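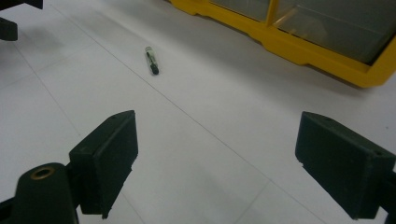
Figure 7.1 A marker pen on a white tiled floor.

Chapter 7
Letters Pages and the Comic Book Reader

Key terms: letters page, editorial reply, continuity, reader club, back issue, lead time

7.1 Before the message board

For several decades, a reader who wanted to complain about a superhero had one good way to do it. He or she wrote a letter to the publisher, put a stamp on it, and waited. If the letter was chosen, it appeared in the back pages of a later issue, usually with a short answer from the editor. Most letters were never printed. Many were never answered at all.

The page where these letters ran is called the letters page. In the earlier chapters we looked at comics as something made by writers, artists, and publishers. In this chapter we turn to the people who bought them, and to what they said when they were given half a column to say it in.

Letters pages are useful to students of popular culture for a simple reason: they have dates on them. We can read an issue in which a character loses his powers, and then read what a handful of readers thought of it four or five months later. The gap between the two is known as lead time. It existed because the next few issues were already drawn, or at the printer, when the mail began to arrive.

There is a problem with this kind of evidence, and you should keep it in mind throughout the chapter. The editor picked the letters. An editor who was proud of a story could print praise, and one who wanted to drop a character could print complaints. Letters were also shortened, and spelling was fixed. What we have is a selection made by someone with a magazine to sell.

7.2 The Plalitz letters

Our main case in this chapter is Plalitz Comics, a small publisher whose best-known title was The Night Ferryman. The company kept its mail. When it closed, the boxes went to the library of Nuttall College, where they were sorted and listed. The finding aid used here is dated 27 Feb 2018. It lists 3,850 letters, of which 600 were printed in whole or in part. The rest had not been seen outside the office.
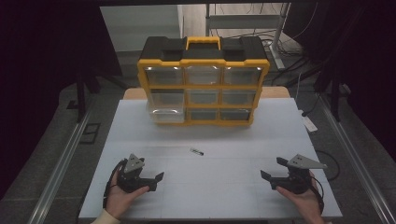 With both sets on hand, we can compare what readers sent with what the company chose to show. The largest single group of unprinted letters, 400 in all, concerns one story. In the May issue of the title's sixth year, the Ferryman's partner, Zemis, left the city of Skandovham and did not return. Three letters about this were printed, and all three were in favor. Most of the unprinted ones were against it.

Zemis was brought back nine issues later. It is tempting to say that the letters did it, and some fans have said so. The files do not prove this. Sales had also dropped over the same period, and a new writer had taken over the book. Section 7.4 looks at how to weigh causes like these when the records are incomplete.

7.3 Who wrote in

A common picture of the letter writer is a boy of twelve. The Plalitz mail gives a more mixed picture. Readers often stated their age, and a good number were in college, in the service, or raising children who read the book after them. Some wrote every month for years. A few wrote only once, to point out that the Ferryman's boat had changed color between pages.

Letters of that last type are about continuity, the idea that each story should agree with the ones before it. Editors took them more seriously than you might expect. Plalitz gave a free back issue to any reader who found an error the office could not explain away. The practice was popular and caused arguments, several of which are reprinted at the end of this chapter.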